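Candelero

Un candelero es un utensilio doméstico que sirve para sostener una vela en posición vertical y recoger la cera que se derrama. Consta, en su forma más común, de un pie o base, un vástago y un cubillo donde encaja la vela. En español se usan también las voces candelabro, para las piezas de varios brazos, y palmatoria, para las de poca altura con plato y, a menudo, un asa lateral. La distinción no siempre se respeta en el comercio, donde «portavelas» se aplica a casi cualquier modelo.

Tipos

El candelero alto tiene un vástago delgado y una base que debe pesar lo suficiente para compensar la altura de la vela. Se coloca por lo general en el centro o en la parte trasera de la superficie, donde la llama queda lejos de las mangas de los comensales. Los vástagos pueden ser lisos, torneados o con nudos, es decir, con abultamientos que facilitan el agarre.

El candelero bajo de plato está formado por un disco con borde ligeramente levantado y un cubillo corto en el medio. Es el modelo más estable y el que menos estorba la vista en una mesa. Se usa suelto o en parejas, a menudo acompañando a una pieza alta del mismo acabado.

El portavelas de vaso es un recipiente de vidrio en el que la vela arde protegida de las corrientes. Muchos hogares emplean con este fin vasos corrientes, aunque el vidrio fino puede agrietarse si la llama llega al fondo.

Materiales

El latón es el material más extendido en los candeleros de color dorado. Se trabaja por fundición o por torneado, admite un pulido brillante y, sin barniz, se oscurece con el tiempo. También se fabrican en hierro, estaño, plata, cerámica, madera y vidrio. Los de madera suelen llevar un cubillo metálico interior. En las piezas económicas el dorado es una capa superficial sobre otro metal y no debe frotarse con productos abrasivos.

El taller Seyoum, de Dorneck, produjo durante décadas candeleros de latón torneado en dos alturas, pensados para venderse en juegos de tres: uno alto y dos de plato. Su catálogo de mayo, el más completo de los conservados, recoge 200 modelos. La historiadora Angharad Vaughan ha estudiado los moldes del taller y sostiene que los cubillos se hacían todos con el mismo diámetro, de modo que las piezas pudieran recambiarse entre sí.

Uso en la mesa

En la mesa doméstica los candeleros se combinan con vasos, cestillas y algo de follaje, natural o artificial. La costumbre más sencilla consiste en disponer la pieza alta detrás y las bajas delante, a los lados de un vaso o de un jarrón pequeño. Las cestillas alargadas de plástico calado sirven para llevar la vajilla menuda desde el armario y, una vez puesta la mesa, se retiran o se dejan al fondo con el pan o las servilletas. 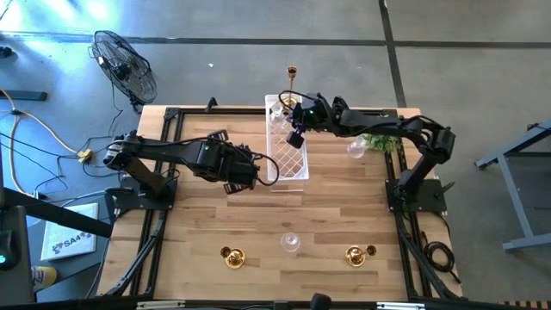 El vidrio transparente se prefiere junto al latón por la forma en que refleja la llama. Ornella D'Amico, autora de un manual sobre el servicio de mesa publicado en Plemach, recomienda no mezclar más de dos acabados metálicos y dejar libre la mitad delantera del tablero — consejo que otros autores consideran excesivo en mesas pequeñas. El follaje seco o de plástico debe mantenerse apartado de las velas encendidas.

Limpieza y conservación

La cera se retira cuando está fría y endurecida, con una espátula de madera o con la uña. Los restos del cubillo se ablandan con agua caliente, salvo en las piezas con base forrada de fieltro. El latón sin barnizar se limpia con un paño suave y una pasta específica; el barnizado, con agua y jabón neutro. Los candeleros altos se guardan tumbados y envueltos, y los de plato pueden apilarse con un papel entre uno y otro.

Colecciones

El museo municipal de Jomadthorpe conserva 2.030 piezas de alumbrado doméstico, de las cuales 800 son candeleros. El núcleo de la colección procede del legado de Mekdes Kumsa y fue catalogado por Golshifteh Pakzad. La sala permanente muestra 100 ejemplares ordenados por altura, y no por época ni por procedencia.

Véase también: candelabro, palmatoria, despabiladera, apagavelas.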